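Notes for the 20-minute slot. Speak slowly, skip what they already know.

**Opening**

- Cimura packs sample boxes of sweets. Dennis Kariuki's team had 9 people on the packing line in March.
- The vendor pitch from Tuno promised "freed-up staff." Ask the room what that phrase has ever meant on a pay stub.
- A small arm picking up wrapped candy is easy to like. Let them like it first.
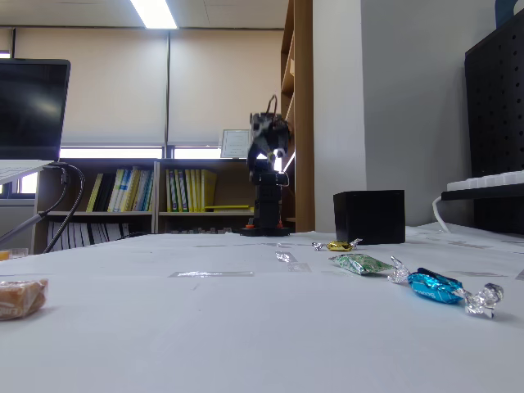
So who does the work when the arm drops a piece? The person standing closest, on top of the job they already had.

**What changed on the floor**

- Job titles: none. Job content: plenty. Three packers now spend part of each shift as "cell attendants" – same wage, new blame.
- Twisted wrappers, flat packets, snack cakes. Packers sort these by feel and never had to write it down. Now they're asked to, for free.
- Verbeke's report claims 69 percent less lifting. A piece of candy weighs nothing. Pause here.

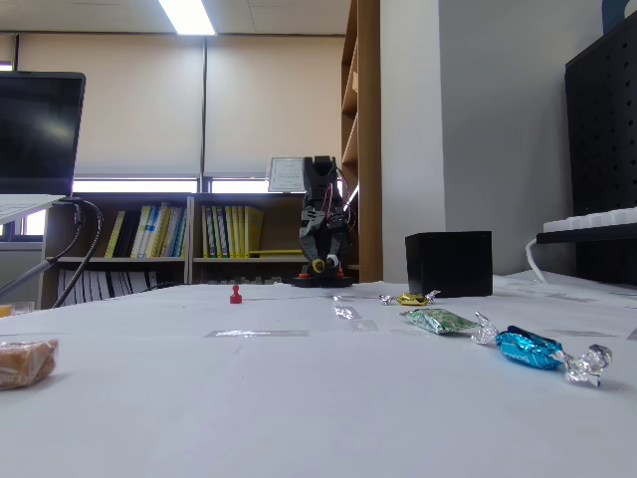

- The heavy part was always the cartons, and people still carry those.
- Training ran 18 minutes. Dennis timed it.

**What I'd ask before signing**

- Who can stop the machine, and does stopping it count against them?
- If output rises, does pay?
- Will the packers see the error log? At Fotulmont they had to file a grievance to get it.

Take questions. Don't let the Tuno rep go first.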